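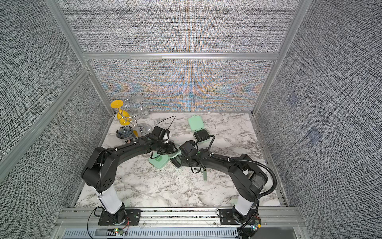 Hi Mereana,

You asked for the March update to be mostly about money, so I've left the training curves for the next one and stuck to what we bought, what we didn't, and what I'd like to do with what's left.

Short version: we're under on hardware, over on cabling and enclosure parts, and I want to move a chunk of the Clornum budget from "third cell" to "spares and a second pair of grippers." Long version follows, get a coffee.

Where we are

The first two-arm cell is up and in use every day. It's running the container and glassware tasks from the proposal, with both grippers working on the same item, and I'm really happy with it! Two-handed lid work was the thing I was most nervous about when I wrote the plan, and it's the thing that has told us the most about what to buy next. Glassware is slower going. We've got stemmed glasses on a wire rack as part of the regular set, and I'd like to keep them in even though they eat up more session time than anything else on the list.

The second cell is built as far as the rail and the table. No arms on it yet, which brings me to the quotes.

Arms

We had two quotes for the second pair. Trovent came in lower on the arms themselves, but their mounting plates don't match our front rail, so we'd be paying for adapters and then recalibrating around them. Tulora is the same as what we have now. Their lead time is 9 weeks (it was 12 when I asked in the fall, so that's something) and they'll hold the price until the end of next quarter if we put down a deposit.

I'd go with Tulora. I know the Trovent number looks nice on the spreadsheet, and I went back and forth on it for longer than I should have. But once I added the adapters, the extra spare parts we'd have to stock for a second kind of arm, and the time to write and test a second set of drivers, the gap was pretty much gone. Two matching cells also means I can pull a part from one to keep the other going, and we've already wanted to do that.

Grippers and fingers

This is where I got the budget wrong. I'd put down one spare gripper for the whole year. We've used it, and we've replaced finger pads four times on top of that. Smooth plastic is hard on pads and latches are worse. Pads are cheap, but the gripper units aren't, and waiting on a replacement stops the cell completely.

I'd like to buy two more grippers now, plus a box of 80 pads from Uçar, who make them to our drawing. The sample set held up fine for us and their price drops a lot at that quantity. Anything less than the full box and we're paying nearly the same total, so let's just get the box.

Cables (sorry)

I budgeted for cables the way you'd budget for a desk setup, and that was silly of me. Everything that goes to a wrist moves all day long. The conduit on the right arm was an add-on after I'd already closed out the parts list, and I want the same for every arm from here on, so please read the cabling line in the new budget as the real number and the old one as wishful thinking. I've also added a line for slack and strain relief on the gripper cables. Small money, lots of saved mornings.

Enclosure

Over budget here too, though it's a one-time thing. The fabric-covered panels and the aluminum framing cost more than the plain boards I'd priced, mostly in shipping. For the second cell I've asked for cut-to-size panels to be delivered together with the posts, so we pay freight once. If that works out we should land close to the original figure.

One open question is pattern. The woven covering shimmers a bit on camera, and I'd like to try a plainer fabric on cell two before we order any more of the same. It's a couple of yards of material, so I've put it under consumables and I'm not asking for anything extra.

Props

Containers, bowls, glasses, the rack. Tiny line, but it goes fast, and I keep paying for it out of pocket and then forgetting to file the receipts. Could we set up a small monthly allowance? I'd want to buy containers in multiples of the same model, lids and latches included, because a substitute that opens differently throws off the comparison with earlier runs.

What I'm asking for

An OK on the Tulora deposit, if you can get it to me by the end of the month. Permission to drop the third cell from this year's plan and use that money for the grippers, the pads and the conduit. And the props allowance.

If the third cell is a must-have for the Clornum board, let me know before I talk to Tulora again, and I'll ask what a four-arm order would do to the price. My own preference is two cells that run all day over three that take turns being down, but I realize I'm not the one who has to present it.

The updated spreadsheet is in the shared folder, with changed lines in yellow. The freight figures on the second tab are still estimates, and I'll swap in the real ones when the panel invoice shows up.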